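**Re: [stenstead-hoops] Who is going to coach the girls next season?**

Hi everybody,

Sorry this took me a few days – I wanted to sit down with it properly and not fire something off between the grocery store and practice, which is how I usually answer this list (you have all been very patient with my typos over the years!).

Tín Quan wrote:

> I know we all love Coach Bassi and I do too, but he told the parents in the gym lobby that he is done after this season and I think we should take him at his word. My worry is that we wait until summer like last time and end up with whoever is left. Does anyone know if Thảo would consider it? She has been on the bench with him for 4 years and the girls listen to her. Also, what happened with the Beltau game? The schedule still shows two different tip times.
>
> Tín

Well, Tín, thank you for the kind words, and yes, I would consider it. I have been going back and forth with my husband over it most evenings. I love those girls. I also know what the job did to Coach's winters, and I have a kid of my own in middle school who would like to see me at dinner once in a while. So I'd want to do it a little differently, and I would rather say so now than surprise people in November.

First, I would need a real assistant, someone who can run a practice alone when I have a late shift. Second, I'd want to keep the press. I know some of you think it wears the girls out, and in the third quarter against Beltau last winter it surely did, but we were down to seven players with the flu going through the school. With a full bench it is the best thing we do. Our guards are quick and they like it, and a team that likes playing defense is worth hanging on to. What I would change is the half-court offense, where we've been standing around waiting for somebody tall to grow.

As for Coach, he won his first game here in a gym that held 651 people if the janitor wasn't looking, and he still talks about the noise. I'd like us to fill the new place for his last home game. Please bring your neighbors.

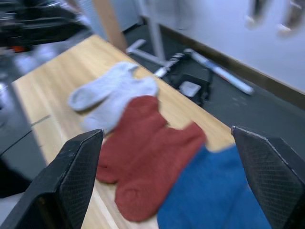
*Clothes on the table.*

On to the schedule. The Beltau game is at 7, and the earlier time on the website is left over from when the JV was going to play first. I called their athletic office on Monday and they have it at 7 too, so we agree for once. The bus leaves from the side lot at 5:15. If your daughter is riding home with you, please send the note with her in the morning and spare us the hunt through everybody's backpacks at the end of the night.

We also have the summer league to think about. Stekex has room for 2 more teams in the Tuesday bracket and I told them we'd probably want one of the spots. Last summer we had only 3 girls who could make every game, and it was a hard way to spend June, so please talk it over at home before you say yes. Younger sisters going into ninth grade are welcome, and they don't have to be any good yet.

Tín, would you be willing to come along when I talk to the athletic director? You ask better questions than I do, and I tend to start agreeing with people when I get nervous.

See you all in the bleachers – I'm on the bench, but you know what I mean.

Warmly,
Thảo Tạ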